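1/ Intake notes from Gundico, June 2021. Two lynx came in from a closed roadside zoo. Quarantine is 22 days, in separate enclosures.

2/ Diet is whole prey plus a taurine supplement, weighed at each feeding.
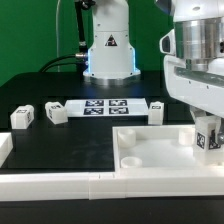 3/ Fecal samples go to Ludmila Kováčik at the lab. The male was positive for roundworm. Second dose is in July.

4/ The outdoor run is 60 feet long. Fence footings are poured, roof mesh is on order.
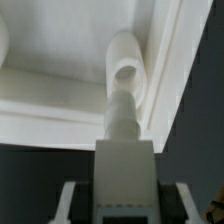
White block between the two gripper fingers.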